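Progress report to the Varma small grants panel, June

Dear Annapurna,

You asked for a short account of how the Storkcombe community kitchen is getting on, and whether your money is still in the building. Most of it is. Of the $3143 awarded, $281 is left, and Finlay Geddes has plans for it that I'm told involve a second kettle.

**Kit and tables**

The old trestles have gone to Polludley, where they can collapse on somebody else. The new tables are white, a colour chosen by people who have never met beetroot. Saranya D'Souza is sorting the donated cookware and has thrown out anything with a handle that turned in the hand.
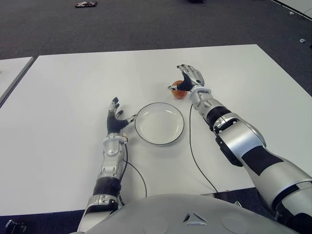 *White frying pan with a thin black rim, and a piece of fruit, on the white table.*

The fruit comes in by the crate and is meant for the Stewing and Crumble session. A fair bit gets eaten during the safety talk.

**The room**

We kept the carpet. It is dark grey, and Pavithra Thampi argued in writing that it would hide everything. The quote to replace it was $3000, so her argument carried the day. Lighting is better than it was, to the point where Eifion Eynon has asked for a hat.

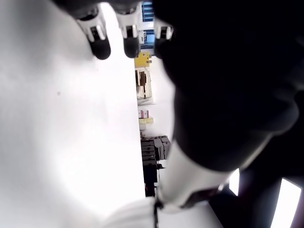

*White surface at left, with a glimpse of the room and some blue beyond.*

Attendance stands at 115 people since we opened, against a target I set in a hopeful mood. Evenings fill up first. The morning group is small, but fierce about knives. 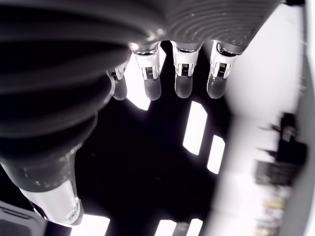 Still to do: label the cupboards, agree on who washes up, and get the final invoice out of Soltora, who supplied the tables quickly and the paperwork not at all. I'll send it on with the receipts once it turns up.

Regards,
Eifion's long-suffering coordinator, Storkcombe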